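4. Lo que nos contaron sobre la tos que no se va
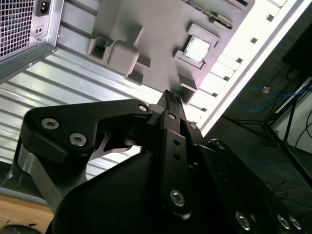

Última modificación de esta página: abril de 2025

Empiezo por donde lo dejamos en la sección 3. Ya teníamos los cuestionarios de la consulta de Steinbach y nos faltaba lo que a mí más me apetecía: sentarnos a hablar con la gente. Hannelore Kohlhase y yo nos repartimos las entrevistas (ella se quedó con las mañanas, que madruga mejor que yo) y al final reunimos 49 conversaciones con adultos que habían pasado la tosferina en la edad adulta. La más corta duró 30 minutos y hubo dos que se nos fueron a toda una tarde, ¡con merienda incluida!

Lo primero que me sorprendió fue lo poco que se hablaba de la tos en sí. Yo esperaba descripciones del ataque, del ahogo, del ruido al coger aire, y las hubo, claro, pero casi todos volvían una y otra vez a las noches: dormir sentado, mudarse al sofá para dejar descansar a la pareja, mirar el reloj. Una maestra jubilada lo dijo así: «De día soy una persona con tos; de noche soy solo la tos». Esa frase la tuve pegada en la pantalla durante toda la codificación.

Lo segundo fue el tiempo que pasó hasta que alguien le puso nombre. Muchos habían oído antes «bronquitis», «alergia» o «nervios», y varios habían dejado de ir al médico por pura vergüenza de volver con lo mismo. Ludger Ostermann, que revisó las transcripciones sin saber quién era quién, separó aquí dos grupos: los que vivieron el diagnóstico como un alivio y los que se enfadaron. Yo al principio los había metido en la misma categoría y me costó darle la razón, pero la tenía (véase la Figura 4).

Figura 4. Recorrido desde los primeros síntomas hasta el diagnóstico, según el relato de los entrevistados.

También salió mucho el trabajo. Quien atendía al público lo llevaba peor, por las miradas y porque la gente se apartaba en la cola, y un conductor de autobús nos contó que contenía la tos de parada en parada. De los 108 fragmentos que codificamos como «vida social», una buena parte habla de cosas así de pequeñas: no ir al cine, no coger el teléfono, no reírse demasiado fuerte.

Una advertencia antes de pasar a la sección 5. Todas las personas aceptaron hablar con nosotras, y quien acepta suele tener ganas de contar. Ilse Thiele propuso llamar otra vez a quienes dijeron que no, y lo intentamos con poco éxito. Los relatos, además, son de memoria, y las fechas bailan; cuando no cuadraban con la historia clínica, dejamos las dos versiones en el anexo.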